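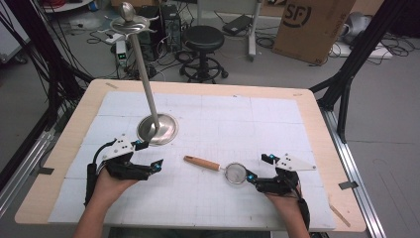

Two grippers, one strainer: a talk with the maker of the Mellthorpe kit

Search this site Enter keywords Go

The Mellthorpe is a pair of hand-held grippers sold as a kit by Carkumum, a small firm that makes tools for recording hand work. A person wears one on each hand and does an ordinary job, and the recordings go toward training a robot arm to do the same. The kit costs $1,360. I spoke with the firm's head of product in April, at the end of a long morning of kitchen tasks.

Most of the work he talked about involved a strainer with a wooden handle and a metal stand. I asked why a company with money on the line would spend its time on kitchen tools.

"A block is too easy," he said. "You can grab a block anywhere. A strainer has a thin handle, a round rim and a mesh bowl that gives a bit if you squeeze it. If the fingers can deal with all of that, I feel better about selling them."

The usual task is to pick up the strainer and hang it on the stand. Buyers are told to plan on 200 recordings of a task before they try to train anything. He would like that number to be lower and expects it will be, but he does not want to promise it.

"People order the kit and want a working robot by the weekend," he said. "I tell them to read the part of the manual on recording first. It's the longest part, and I wrote it."

I asked about the finger pads, the part customers write in about most.
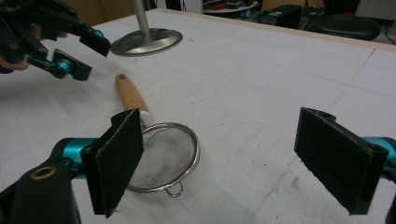 "They wear," he said. "The edges go first. We put 2 spare pairs in the box and people still ask for more." Pads are sold separately through Datel, the firm's only dealer so far, and changing one takes 90 seconds with the right driver. The driver comes with the kit. Early orders went out without it, and he said he is still mailing them to people who ask.

The other complaint is tired hands. He agreed with that one. A new user tends to squeeze too hard and hold the wrists stiff, and after an hour it hurts. His advice is to stop every twenty minutes and to change tasks before lunch.

Carkumum's closest rival is Woo, which sells a single gripper for less money. I asked if most buyers really need two.

"If all you do is pick up a cup, buy one," he said. "Buy theirs, it's fine. But look at what people do in a kitchen – one hand steadies and the other moves. You can't record that with one gripper."

Software is the weaker side of the product. Setup took me most of an afternoon, and the program that lines up the left and right recordings stopped twice without an error message. He knew about it and said a fix is being tested. Until then he suggests keeping each recording short and saving after every one.

The firm is working on a smaller size for people with small hands. It will use the same pads and the same charger. He would not give a price, and orders will go through Datel when it is ready.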